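Onimero Orders Eight-Episode Series Based on Rudari Comics

June 6, 2023

Streaming service Onimero has given a straight-to-series order to a live-action adaptation of Rudari, the long-running science fiction comic published by Tanner. The first season will consist of 8 episodes with a running time of 41 minutes each. Filming is scheduled to begin in July in Nirville, where the service already leases two soundstages.

The order ends a development period that started as a feature film. Tanner first sold the screen rights as a single-picture option, which lapsed without a finished script. The rights then returned to the publisher, and Onimero acquired them under a new agreement that covers television only. Film rights are held separately and are not part of the deal. Neither company disclosed the license fee.

The comic follows the crew of a salvage station in orbit around a dead planet and ran for 60 issues in its original numbering. According to the announcement, the first season will adapt the opening storyline, in which the station receives a docking request from a ship that was listed as destroyed. Later storylines, including the colony issues and the two-part courtroom story, are being held for possible further seasons. The order does not include a commitment to a second season, but Onimero has an option that it must exercise within a fixed period after the finale.

Characters introduced in the spinoff titles are licensed under a different contract and will not appear. That exclusion affects the station's second pilot, who was created for a spinoff and moved into the main title partway through its run. The scripts replace the character with a new one written for television. Tanner retains the right to use the new character in print.

The production will use physical sets for the station interior and digital extensions for exterior shots. The main set, a corridor ring with three connected decks, is to be built at full scale so that long takes can be filmed without a cut between rooms. Each episode has a separate effects budget, with the largest share assigned to the first and last.
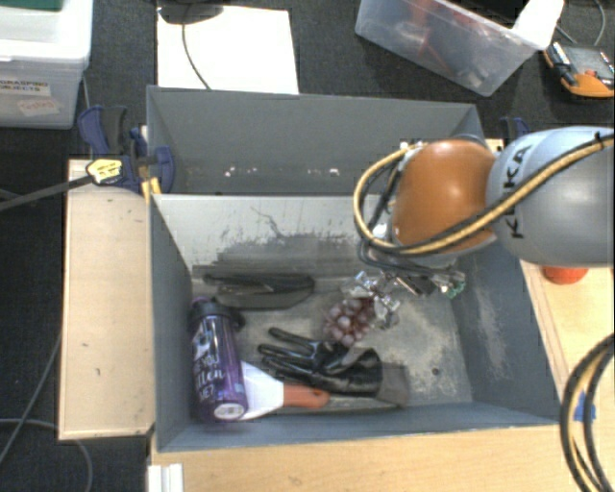 Onimero will release the first two episodes together and the remaining six weekly. The service used the same pattern for its last two drama series and dropped the full-season release model for scripted shows last year. Episodes will be offered in 4K with surround audio on all plans except the basic one. No premiere date has been set.

Casting has not been announced. A writers' room has completed drafts of the first five scripts, and the rest are in outline.

Tanner will reissue the original comic in four collected volumes ahead of the premiere. A single-volume hardcover with a print run of 1,798 numbered copies will be sold through the publisher's own store, with orders opening in July. The reissues use the original coloring, with lettering corrections in the early issues. The spinoff titles will remain available in digital form only.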